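When a Robot Won't Let Go

Robots are good at doing the same job again and again. They still get things wrong, and when they do, someone has to work out why. This page is about one mistake made by a laundry robot, and how the people who built it tracked the problem down.

The job

The robot was built by a small team at Jurnlow, a workshop in the town of Ridport. It has two arms. Its job sounds easy: pick up clothes, carry them to a laundry basket, and drop them in. You could do it while thinking about lunch.

For a robot, clothes are hard. A cup keeps its shape when you lift it. A shirt does not. It folds, slides, stretches and hangs down in a different way each time. The robot has to find a good place to pinch, squeeze hard enough to hold on, and then open its fingers at the right moment.

What went wrong

The team gave the robot a long test: 200 pieces of clothing, one after another. Most of them went into the basket without trouble. Then, on 16/02/2023, the robot picked up a shirt, moved it over the basket and opened its fingers. The shirt did not fall. A loop of thread had caught on the tip of one finger.

That was a small problem. The bigger problem came next. The robot thought its hand was empty, so it swung the arm back for the next piece. The shirt went with it. One sleeve wrapped around the cable that runs along the arm, and the arm kept pulling. The plug at the end of the cable came halfway out.

When the plug moved, the fingers stopped getting messages. They froze where they were. The rest of the arm was still moving, dragging the shirt and the cable with it.

Brândușa Sârbu, an engineer on the team, pressed the red stop button. Both arms halted. It took 20 minutes to untangle everything, and the shirt ended up with a hole in it.

How a robot hand knows what it is holding

When you hold a sock, your skin tells you it is there. Many robot hands have no skin and no sense of touch. They have a motor, and the motor can tell how far apart the fingers are.

If the fingers close and stop early, there must be something thick between them. If they close nearly all the way, there could be thin cloth between them, or nothing. And once the fingers are wide open, the motor can't feel anything at all. A shirt hanging from one fingertip by a thread looks the same to the motor as an empty hand.

The robot also has a camera that looks down at its arms. The camera could see the stuck shirt. But the robot's program didn't check the camera after letting go. It just went on to the next step.
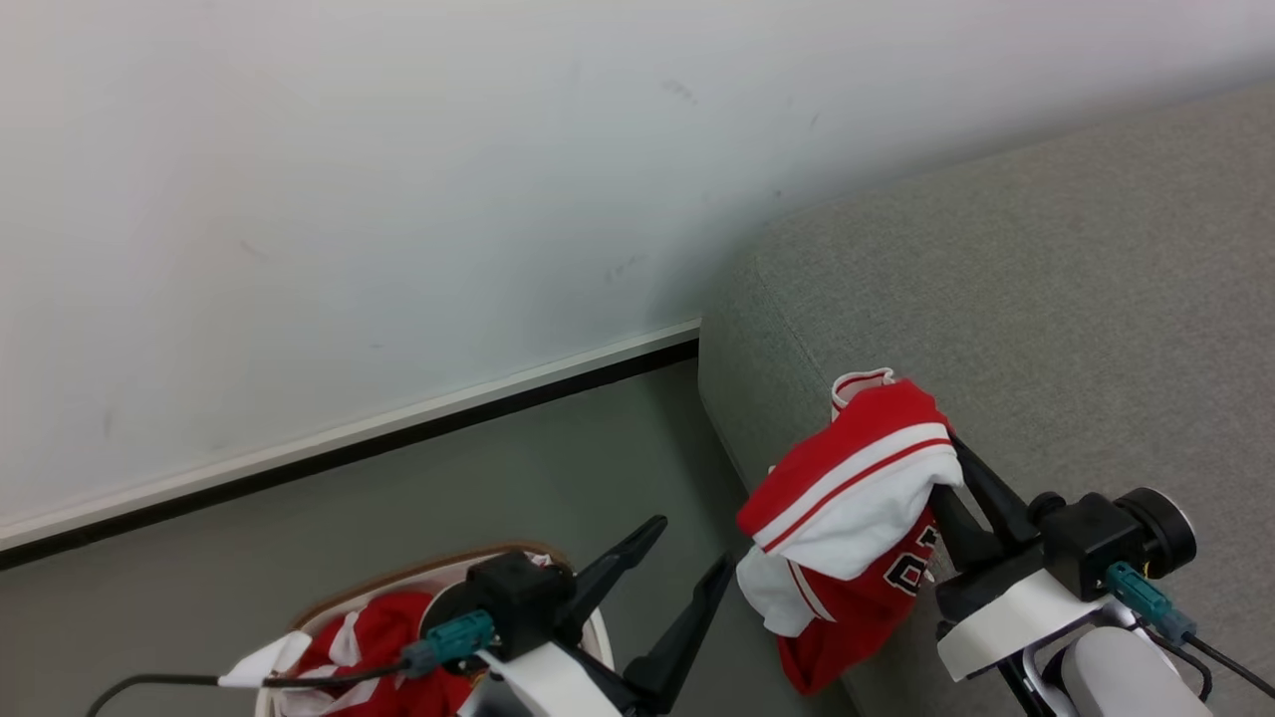 Look for the cables

Each arm has a black cable that plugs into a teal connector near the fingers. The cables carry messages to and from the gripper, so they have to reach all the way to the end of the arm. They also have to bend when the arm bends, and for that they need some slack. Slack cables can catch on things, and the left one crosses right over the top of the basket, where there is cloth hanging over the rim.

What the team changed

The team made these changes before they ran the test again:

The robot now looks before it leaves. After opening its fingers it waits, checks the camera, and moves away only if the hand is empty.

If something is still hanging there, the robot closes and opens its fingers once more. If that doesn't work, it stops and calls for a person.

The arm moves more slowly near the basket.

If an arm pulls harder than it should, both arms stop by themselves.

Stopping a robot safely

Robot arms don't know the difference between a sleeve and your fingers. If you ever visit a place with working robots, stay behind the line on the floor, keep long hair tied back, and never reach in to help, even if the robot looks stuck. A robot that is standing still may only be waiting. Tell an adult who works there, and let them press the stop button.

Words to know

Gripper — the part of a robot that holds things, like a hand.

Slack — extra length in a cable or rope, so it isn't pulled tight.

Fault — something in a machine that isn't working as it should.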